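Ticket: Second arm set and spare grippers, quote does not match order list
Queue: Equipment planning
Opened by: Lụa Đỗ
Assigned to: Marek Ďurica
Status: Waiting on supplier
Priority: Normal

Lụa Đỗ, 9:12 am
The quote from Vistham for the second two-arm unit came back with the wrong gripper lines. We asked for two spare sets of fingers and one spare wrist cable per arm. The quote has one spare set and no cables. It also lists a floor stand we did not ask for. I need a corrected total before the August budget closes. The request is filed under the Truddale kitchen site.

Marek Ďurica, 9:40 am
Looked at the quote. The floor stand is in there as part of a bundle. Vistham sells the arms with the stand by default and you have to ask for the price without it. I have written to Reijo Manninen at Vistham and asked for each line on its own.

Can you confirm the cables? The order list from Phong says "cable, wrist, left and right" and does not give a length. Vistham has two lengths.

Phong Giáp, 10:25 am
Longer one for both sides. The short one is meant for arms on a bench. Ours work down at floor level and need the slack at the wrist. Please put the length on the order list so this does not come up again next time.

Marek Ďurica, 10:31 am
Done. List updated.

Ngọc Phí, 11:05 am
Adding the kitchen work to this ticket so whoever signs off knows what the parts are for. Cloth in soft bags is the main job at Truddale. The fingers go in over the rim of the bag, and the flat style is the one we want more of. Please do not let them swap in the padded style because it is in stock.

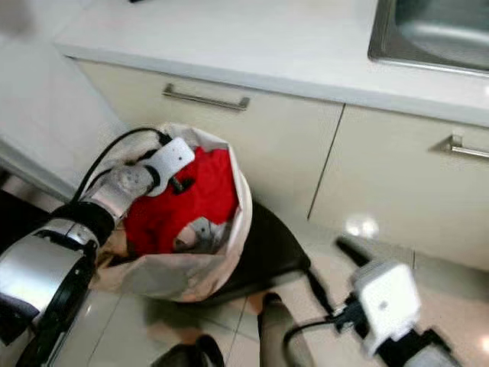 Can we buy the spare fingers from Fostiro and keep only the arms with Vistham?
The fingers can come from Fostiro, but the wrist link has to come from Vistham or the arm warranty stops covering the wrist.

Marek Ďurica, 1:15 pm
Fostiro lists a flat finger pair at $123. Vistham wants more than that for the same style but has not given a separate price yet. Lead time at Fostiro is 7 working days. I have not ordered anything.

Lụa Đỗ, 1:32 pm
If we split it, does it still go through as one purchase? Anything over $900 in spares needs a second signature and I would like to avoid holding up the arms for that.

Marek Ďurica, 1:50 pm
Two suppliers means two purchase orders. The spares are under the limit if the cables stay on the Vistham order with the arms. Suggested split:

Order A, Vistham: arms, wrist links, long wrist cables, no floor stand
Order B, Fostiro: flat fingers, two spare sets per arm

Phong Giáp, 2:20 pm
Fine with me. Check the screw size on the Fostiro fingers before order B goes out. Last time we bought outside parts the screws were wrong and we lost a day finding the right ones.

Marek Ďurica, 2:48 pm
Asked Fostiro for the drawing. Will attach it when it comes.

Reply from Vistham (Reijo Manninen), pasted from email, 3:36 pm
"The stand can be removed. I will send a new quote with arms, links and cables as separate lines. The price of the arms does not change when the stand comes off, only the total."

Lụa Đỗ, 3:44 pm
OK. Keep this open until the new quote is in. I have moved the old one to the archive folder so it does not get signed by mistake.

Open items
New quote from Vistham
Screw size from Fostiro
Cost code for order B (Lụa)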